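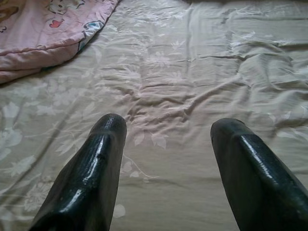
Wrist depth dropouts on satin bedding (Skutard 198 build)

geddes_fork
Running the Skutard grasp planner on bed making. On the sheet, wrist stereo returns holes wherever the fabric shines, and the planner reads each hole as a drop-off. 41 of 375 grasp attempts aborted in planning. The printed quilt is fine.

tmarl
Turn on hole filling, raise the window to 1000 ms.

geddes_fork
Tried it. It fills across real folds too, and then there's no ridge left to pinch.

Gruvuddale
Disagree with filtering at all. Take the coarse cloth map from the head camera and use the wrist only for the last approach. Post a head view? 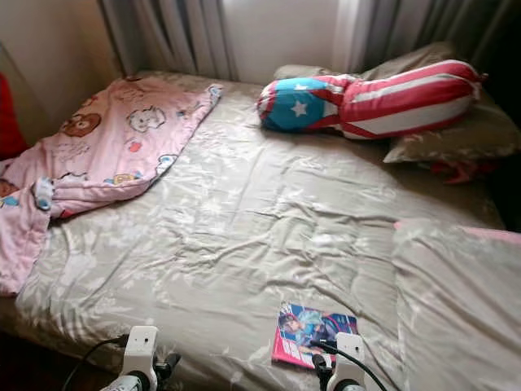
Head camera, both grippers in view. Shiny patches mid-bed.

Gruvuddale
Mask the book and the star bolster first. Bosier segments flat items badly on a floral print, so check the book's edges.

tmarl
Still think that's overkill. The head camera sees the same shine.

geddes_fork
Different angle though, so the holes don't line up. Will fuse both and mark unknown cells as unknown instead of free. Config to follow.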